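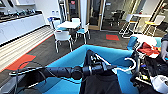

2019-12-25

Building empty apart from Szu-yu and me, so we had the arm on the hanger task for most of the day. Working on the release logic and on the wrist cable estimate. Branch is stullcombe-release, forked from main after Bernardo's merge of the new trajectory buffer.

State at start: the planner gets the hanger to the pre-place pose over the bin without complaint. The trouble is after that. The gripper state machine goes HOLD, LOWER, RELEASE, RETREAT, and the transition from LOWER to RELEASE fires on wrist force. With an empty hanger the signal is down in the noise, so we get early releases. With a shirt on it the cloth touches the bin first and the force ramps up slowly, and then it fires late or times out.

Tried first: raising the filter cutoff on the wrist force. Was 2 Hz, which is Adelino's old setting from the drawer work. At higher cutoffs the early releases got worse, as expected. Put it back.

Tried second: dropping force as the only trigger. RELEASE now needs either force over threshold or commanded height below the bin rim by the margin in the config. Rim height comes from the segmented bin mask plus depth. The mask itself is good, cyan against charcoal carpet is easy. Depth at the rim is not good. The walls are fabric and sag, so the rim fit comes out tilted, and a single plane is a bad model for it. Switched to taking the lowest point of the rim on the side facing the approach. Crude but it stopped the planner from treating the high corner as the rim everywhere.

Side effect: the red and black cloth sometimes gets pulled into the bin cluster when it lies against the wall. Added a color gate before clustering. This will break the day someone uses a bin in another color. Idalina has the learned segmenter half done, so I left a TODO with her initials and did not spend longer on it.

Hanger pose: thin white plastic, and the table and chairs behind it are also white. The detector puts its box on a chair back when the arm swings through the middle of the room. Cropping to a region projected from the gripper pose fixes nearly all of that. The crop uses joint angles, so it is only as good as the hand-eye calibration. Calibration file on the robot is the Momumura one. Szu-yu redid the hand-eye with the board before lunch and the crop lines up better on the left side now. New file is checked in next to the old one, old one not deleted.

Cable: the self-collision model still has no cable in it. The loop at the left end of the arm hangs well below the links when the arm is stretched out flat. For now I added a capsule under the first two links as a keep-out. Planning got slower and a few poses low by the counter are no longer reachable. Acceptable. Glória wants a proper swept volume; I said after the release work.

Timing. Planner timeout was 500 ms, and with the capsule it was hitting that on the long moves. Set to 2000 ms. The watchdog in the control node is 3000 ms, so there is still room, but do not raise one without looking at the other. They live in different files (planner.yaml and node_limits.yaml) and nothing checks them against each other. Should write that check.

Found along the way: RETREAT was using the LOWER speed profile because of a copied key in the config. Explains why the retreat has looked so slow since the Skudton visit. Fixed, and the fix is its own commit so it can go to main separately.

Hand in workspace: the body camera sees the operator's hand when someone reaches in on the right side, and the point cloud then has a new obstacle that vanishes a moment later. The planner replans twice for nothing. Not touching this today. I would sooner have it replan than have it ignore a hand.

To do:
Log rim estimate and force on the same clock. At present the force log is stamped on arrival.
Rerun with the heavy coat hanger once Bernardo finds it.
Ask Adelino where the 2 Hz came from.
Config check for timeout against watchdog.
Merge the RETREAT fix.

Bags are on the shared drive under mustonen/release. Robot parked, arm brakes on, e-stop left pressed.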